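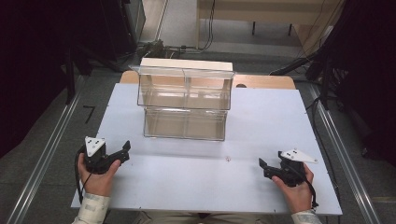 If you have ever dug through a drawer for one stray button, you'll understand why folks in Lasley were so pleased this November, when the craft room at the Clotulstead library got its first clear acrylic shelf. It's a modest thing — two tiers, with a divider down the middle of each and a cream-colored top — but Britt-Marie Moen, who runs the sewing table, has been hoping for one for years, and she's delighted with it!

The shelf came out of the 962 dollars raised at the fall bake sale, where neighbors carried off almost 300 cinnamon rolls before noon.

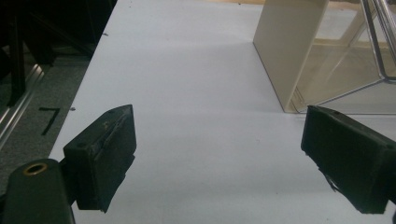

Moen plans to give thread and buttons the upper tier and leave the lower one for ribbon and the little odds and ends people are always dropping off (please keep them coming, she says, especially zippers). Arne Haberkorn has promised to letter the labels by hand, and the sewing table will be open to everyone until 5 in the afternoon, with coffee on and plenty of fabric scraps to share.

12 shares | 3 comments

Contact the newsroom | Back to top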